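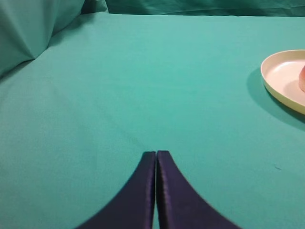
To: Gedell users list
Subject: Re: Start pose and hand guiding for the plate task

Dear colleagues,

Thank you to the group at Plillov for the questions quoted below. The reply is sent to the whole list, as other sites will be preparing their own recordings in the coming weeks.

> We are due to begin the plate task in December and would be
> grateful for guidance on two points. First, may the operator
> start with the fingers open, or must they be closed? Second,
> our operators find it easier to guide the arm by hand than
> to use the remote handset. Will the two kinds of recording
> be accepted in one set?
> We should also like to know whether the plate has to be
> wholly in view of the wrist camera at the start.

On the first point, operators are asked to begin with the fingers brought together, pointing away from the base and over clear cloth. The Skistitz site has used this start pose throughout, and the sites should match where they can. 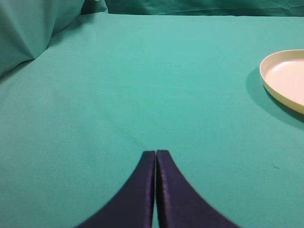 Wrist camera view, fingers together, plate at right.

The plate need not be wholly in view. It should be placed on the cloth well away from the fingers, and part of the rim should be visible to the wrist camera. Operators should not shift the plate after recording has begun. If it has to be moved, the attempt should be stopped and a new one opened.

On the second point, both methods are accepted, but they must be kept in separate folders. When the arm is guided by hand, the operator's grip tends to load the wrist, and the force readings cannot be compared with those from the handset. The shared set now holds 1,261 attempts, of which 900 were made by remote control. We would therefore welcome more hand-guided work from Plillov. A first batch of 40 would be sufficient for checking, and should be sent before the remainder is recorded.

The following also applies to both methods:

Each operator should complete 12 practice attempts before any are kept.
Failed attempts are to be marked as failed and not deleted.
The cloth should be pulled flat in the working area. Folds at the back and sides are of no concern.
Small bits of lint may be left where they lie.
Hands must be out of view of the wrist camera when guiding by hand. Hold the arm above the last joint.

Sites using the Wi handset should note that the finger control is slow to respond if the batteries are low. Please fit fresh ones at the start of each session and enter this in the log.

Further questions may be sent to the list. Requests for space on the shared drive should go to the project office at Skistitz and not to this address.

Yours faithfully,

The Gedell Project Office
Skistitz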